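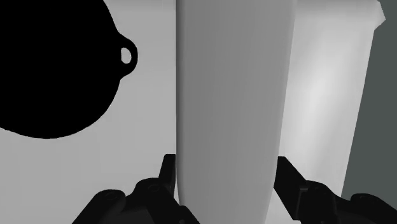

Figure 3. Simulated wrist view, with one fingertip on each side of the gray object and a black, pan-like object at upper left.

3.2 Simulation before hardware

The arm was built in a shared workshop in Branden by two of the authors, Fan and Meng, on a bench used by other members during the day. Time on the real machine was limited to evenings, so most of the early work was done in a simulator we call Floltero. We modeled the gripper from our own part drawings and kept its links plain black, with no texture. Large objects were given a flat gray finish for the same reason: rendering had to run on the workshop's older desktop computer.

We rendered 3,000 views for the first round. Figure 3 is one of them. At this range a large object fills the space between the fingertips and hides much of the surface behind it. The black object is only partly in view, but its loop handle and the oval opening in it can still be made out. We kept views of this kind in the set. An early version of our filter dropped any view in which an object touched the image border, and that left too few close views to train on.

Fingertip position was taken from the joint angles, not from the image. The pin joints are nearly the same black as the links around them, and our first attempt to find them by contrast failed often enough that we gave it up.

The printed links were then fitted to the arm. Each of the 12 household objects on our list was tried at the bench, for a total of 80 grasps. Between grasps, Meng moved the object by hand and Fan reset the arm to its start pose. Changes made to the finger length in March are covered in Section 3.3.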